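Diary of the Artistic Director, January

Sunday, 9 p.m. The dress rehearsal of Verkon was completed this evening, and the running time now stands at 118 minutes, excluding the interval. The second act remains too long. I have asked Adhiambo Mosoti to consider shortening the courtroom monologue. She has requested a night to reflect, and that request was granted.

The question of the understudy has been settled. Mr Petek will cover both principal roles until the close of the season – an arrangement the company accepted without objection. His voice carries well to the rear stalls, although his entrances are still late.

Advance bookings have reached 293 for the opening performance. The balcony will therefore be opened, and 31 seats on the left side are to be withheld owing to the obstructed view. The programme goes to the printer tomorrow with the corrected spelling of Skunby.

I record also that the colour of the final lighting state was changed from amber to a cooler grey, at the designer's recommendation. I was doubtful at first – I am now persuaded. 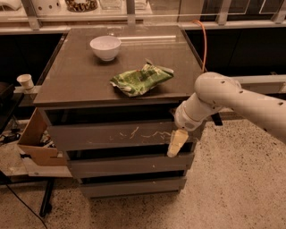
Company call is at 2 p.m. tomorrow, with notes to be given in the foyer.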